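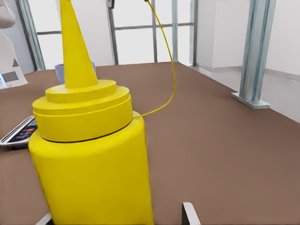
Cutix Collection Guide
Section 4: Recording simulated grasp examples

Posted September 19, 2022, by Khanyisile Kruger

Follow this section once for each object in your set. You will need a Cutix operator login and a calibrated hand controller (see Section 2).

1. Open the Collect tab and choose a tabletop world. Wait until the wrist view has loaded fully.

2. Pick the target object from the list. Leave the other items on the table. The model has to learn with clutter nearby.

3. Press Reset. The arm goes to its home pose and the objects are placed again with a new random seed.

4. Press Record, then bring the gripper down with the fingers open. Stop when there is one finger on either side of the target.

Note: A tall object can fill most of the wrist view at this point. Switch to the side view if you can't judge the gap, then switch back before closing.

5. Close the fingers slowly. Hold for one second, lift, and press Stop.

6. Mark the example Good, Failed or Discard. Keep failed grasps. Discard is only for controller dropouts and wrong targets.

7. Repeat from step 3 until you have 20 examples of the object, then take the next one on the list.

Caution: Do not change the colour or lighting settings partway through a batch. The Whitelaw trainer treats each batch as one setting, and a mixed batch has to be recorded again.

Caution: Examples longer than 800 frames are trimmed at the end, so the lift may be lost. If you are running long, stop and start over.

8. When the batch reaches 200 examples, choose Upload. Leave the window open until the status line reads Stored.

If an upload stalls, write down the batch number and send it to Tincuța Bucur at the Cumville office.

Related sections
Section 2: Calibrating the hand controller
Section 5: Checking labels before training
Section 9: Moving a batch to the Prarnarham server

This site uses cookies to remember your login and language. Accept | Manage settings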